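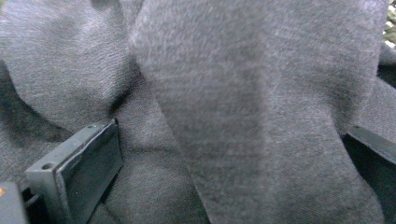 Mesby open day, Trutton

I went to the Mesby open day because of a line in the flyer: "See how we make your clothes last twice as long." I have been washing clothes for most of my life and have heard a lot of claims like that, usually from people with something to sell. Mesby sells wash-and-fold subscriptions, so I went in with my arms crossed.

The plant is on the north side of Trutton, past the tile warehouse. The flyer said parking was plentiful. It was plentiful if you got there before the doors opened at 10 a.m., and after that you parked at the garden center and walked along a road with no sidewalk. Admission was free. You did have to give an email address, and I had two messages from them before I got home.

They took us through in groups. The first stop was intake, where bags come in and get a tag. Our guide told us the plant handles 2,000 bags in a normal week. A man in our group asked how many go astray, and the answer was "very few." He asked again and was told it was an excellent question. I wrote down both answers.

Then came the wash floor, and I'll admit I enjoyed it. The big machines are made by Yu and they are much quieter than I expected, although you still have to shout. The guide was good here, clearly someone who had worked the floor before being handed a microphone. She explained why they sort by weight of fabric before color: a heavy towel beats up a thin T-shirt in the drum no matter what color either one is. I have started doing this at home. It makes for more loads, which a company that charges by the load might not mind, but the reasoning seems sound to me.

The part I had come for was the fabric care room, and that was where it got thin. There was a poster saying sweatshirts washed the Mesby way still looked "like new" after 100 washes. I asked what they were compared with. The answer was "a typical home wash." What temperature? What detergent? Tumbled or hung up? The young man at the poster was polite and didn't know, and the person who would have known was at lunch. I came back later and it was still lunch.

To be fair, some of the advice in that room was plain and useful. Turn sweatshirts and jersey inside out. Don't stuff the drum. Dry knits flat if you have the space, and if you don't, at least don't hang them by the shoulders when they're heavy with water. My mother could have told you all of it, and did, but there were people taking notes, so maybe it needed saying.

There was a lot about mesh bags. According to the handout, anything with a hook or a strap should go in one, and so should socks if you're tired of losing them. I agree about the hooks. I'm less sure about the socks, having once packed a bag so tight that the ones in the middle came out with dry patches. The handout says to fill a bag halfway, in very small type. 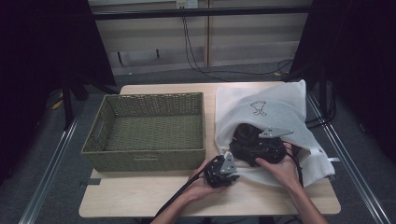
Basket and mesh laundry bag on one of the tables.

After that you came out through the shop, of course. Paltska had the largest stand, selling detergent in strips that you tear off and drop in with the clothes. The sign said one box replaces 491 bottles. I stood there trying to work that out. Nobody in my family has bought 491 bottles of detergent, and the box was about as big as a paperback. When I asked, the woman behind the stand said the figure was for the whole product range over its lifetime, and then that she would have to check. She gave me a free sample. It cleaned a load of dish towels about as well as my usual powder, and the smell hung around until the next day.

The coffee was decent and cheap. The cookies were gone by noon. There was a coloring table for children with no chairs at it. The restrooms were clean, as you would hope in a laundry.

On the way out there was a board where you could put a sticker under "Yes" or "Absolutely" in reply to the question of whether you'd learned something. I kept my sticker. An email since then says 2,000 people came through the doors, the same number as the bags, which made me wonder a little about both.

Would I go again? For the wash floor, yes, and the next one is planned for August. I'd skip the shop and go straight to the fabric care room before lunch, with my questions on a card. As for the subscription, I did the sums in the car. For a household of two it comes to more than I spend on water, power and soap put together, and I would still have to carry the bag to the curb.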